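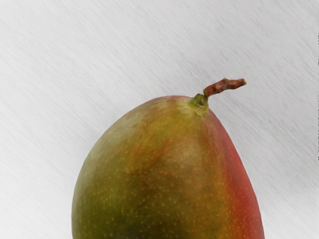 Okeke to open mango ripening and packing center in Girport

GIRPORT – Fruit importer Okeke will begin supplying ready-to-eat mangoes to grocery stores from a new ripening and packing center in Girport in July. The first deliveries will go to the 41 stores of the Presard grocery chain, with independent grocers able to place orders from the following month.

The center has 19 ripening rooms, each with its own temperature and humidity controls. Okeke currently ships its mangoes firm and leaves the ripening to the stores or the customer. Under the new program, fruit will be held in Girport until it gives slightly to the touch and then sent out the same night.

"Shoppers tell us they want a mango they can cut that evening," the company said in a statement. "Until now most of them have had to take it home and wait, and a fair number have given up on mangoes as a result."

Okeke ran a trial with Presard last winter using rented space near the port. Stores in the trial reported fewer returns and asked for smaller, more frequent deliveries. Both companies agreed to keep the delivery schedule used in the trial, with trucks leaving at 3 a.m. so that fruit is on the shelf at opening time.

Two grades of fruit

Mangoes will be sold in two grades. Fruit marked "Ready" is meant to be eaten within 2 days of purchase. Fruit marked "Soon" is firmer and should be kept on the counter until the flesh near the stem softens. Skin color is a poor guide to ripeness in several of the varieties Okeke imports, and the company has printed a short note on this for stores to place beside the display.

Customers are advised not to refrigerate a mango until it is ripe. Once ripe, it can be kept whole in the refrigerator for several days – cut fruit should be covered and eaten sooner.

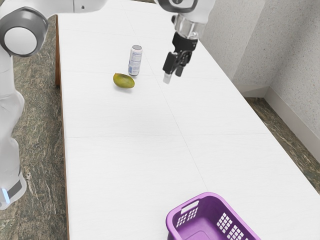
Image: Okeke. Free for editorial use with credit.

New carton replaces foam trays

The fruit will travel in the Braketti carton, a single-layer cardboard box with molded paper cups that keep the mangoes from touching. It replaces the foam trays and plastic netting Okeke has used until now. The carton folds flat after use and can go into ordinary cardboard recycling. Stores that prefer to sell by the case may put the carton straight on the floor display without repacking.

Okeke tested the carton on its longest truck route before placing an order. Bruising at the shoulder of the fruit, the most common complaint from store managers, was lower than with the old trays.

Fruit that is sound but too soft to ship will be sold to local juice and sorbet makers by the crate. Businesses in the Girport area that would like to be added to the buyers' list can apply through the Okeke sales office.

Ordering

Independent grocers can register for an account now. The minimum first order is 1,000 mangoes, which may be split between the two grades and between delivery dates. There is no minimum on later orders. Samples are available on request to registered accounts.

About Okeke

Okeke imports and distributes tropical fruit, including mango, papaya and passion fruit. The company is privately owned and has its head office in Girport.

Media contact: Okeke Press Office, Girport. Calls are answered from 8 a.m. to 4 p.m.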